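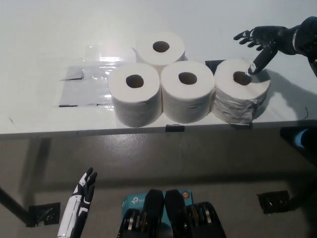 Kudo, right hand, one finger on the rim of a toilet paper roll.

1/
So my new coworker handles toilet paper. A thread about what that has done to the rest of us, from someone who has handled toilet paper for a living for longer than I put on forms.

2/
Background: I work at Fuvari. We pack paper goods for hotels, gyms and offices. Rolls, towels, napkins, those seat covers that fall in the bowl before you sit down. The 27 of us on the floor move 4000 cartons a week, and a lot of those cartons are "mixed," meaning a person has to stand there and build them.

3/
Mixed cartons are the job people complain about and also the job they fight to keep. You sit on a stool. You talk. Your wrists go by the time you're forty, but you know everything about everybody's divorce.

4/
Then in March the company brought in Kudo, and Kudo got a table. A very nice white table. I asked for a table like that once and was told to use a pallet with a sheet of cardboard on it.

5/
First thing I learned: the hands don't match. The right one is dark gray, nearly black. The left one is white with black bits. Chie Nishimura, who runs the night packing crew and has been here since the old building, looked it over on day one and said, "So they ran out too." Best review of the machine anyone has given.

6/
Second thing I learned: rolls are hard. I'd have told you a roll is the easiest object in the world. It's round, it's soft, it weighs nothing, it has a hole in it like it was designed for beginners.

7/
But squeeze it and the side gives. Push it and it tips. And if it still has wrap on it, the wrap crinkles and slides, and the loose bit ends up wherever you need your fingers to be. I've been dealing with this for years without noticing I was dealing with it. Slightly annoying to have your skills pointed out to you by something that doesn't have them yet.

8/
Anyway, what you do with a roll, if you've got any sense, is put your fingers down the core. You don't hug it like a cat. Every packer here does it. It's in no manual. I checked the manual, it has a page on lifting with your knees and a page on hairnets.

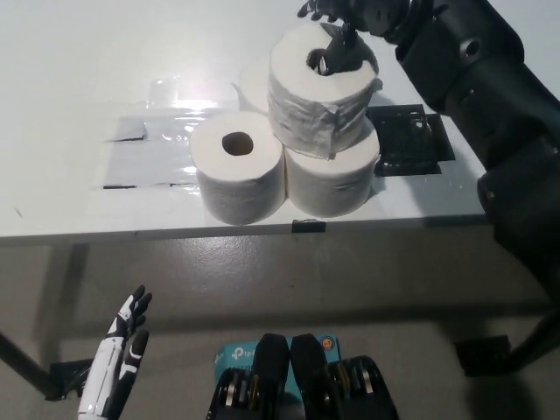 9/
Fingers down the core, wrapped roll sitting across the tops of two others, loose flap hanging over the side. I looked at that and felt something. Pride, or theft. Still working it out.

10/
Because that's our grip! Chie showed it to the setup people herself. They had been going for the sides. She watched for a bit, walked over, stuck two fingers in the hole, picked the thing up and walked away with it. They wrote it down. She did not get a bonus. She did get the roll back to the shelf, because she's like that.

11/
What has changed for us so far, in no order:
Stools are gone from mixed. "Sightlines."
There's a person whose job is now "exception handling." It's Dale. Dale picks things up off the floor.
The radio is lower.
We all say "nice grab" to each other now and we can't stop.

12/
Also Skusari, the scheduling program, which used to ask who wanted mixed. Now it just tells you. It gives Kudo the plain cartons and it gives people "the remainder." The remainder is the ones with torn wrap, odd sizes and a napkin pack somebody has clearly sat on.

13/
This is the part the managers don't have a slide for. Plain cartons were the rest. You'd do a bad one, then three easy ones with your brain off. Take the easy ones away and the whole shift is bad ones. Same hours, same pay, and I go home tireder than before the help arrived.

14/
I said this at the 2 pm meeting. Got told it was "great feedback." The next slide was about the rollout at Climum, our other site, where they're getting 2 more of these and, I assume, losing their stools.

15/
To be fair to the robot (I can't believe I'm typing that) my wrists are better. I noticed it opening a jar. Chie's are better too, and hers were worse. If somebody had offered me that trade straight out, sore wrists for no stool, I might have taken it. I would have liked to be asked.

16/
What we're asking for now: plain cartons shared out, so everybody gets some easy ones. A stool. And if the grip goes in the training notes, Chie's name goes next to it. She says she doesn't care. She has brought it up four times.

17/
Somebody asked if I'm scared of it. There's a TP-Link box tucked into the front of it, same color as the one my router came in. It's hard to be properly scared of anything that reminds me of my hallway closet. I'm a bit scared of Skusari.

18/
Muting this now, break's over. Got a pile of remainder with my name on it and one of the packs is leaking lotion tissue.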